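Search this site Enter keywords Go

Foam Packing at Home: Our Term Project, Part 4

Our group wanted to find out whether soft foam sheet could stand in for the bubble wrap we all keep stuffed in a closet somewhere, and we had a lovely time with it, even on the slow afternoons in March. We bought ours from Castitz and spent 15 dollars, which felt like plenty for a student budget!

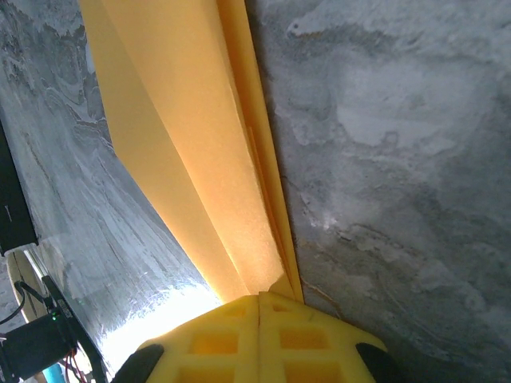
Folding was the part we argued over most. A doubled layer takes up more room in the box — and we had small boxes — but it felt so much nicer around a mug handle that we kept coming back to it. Next term we would like to try the thicker sheet from Etevell, if the money stretches that far.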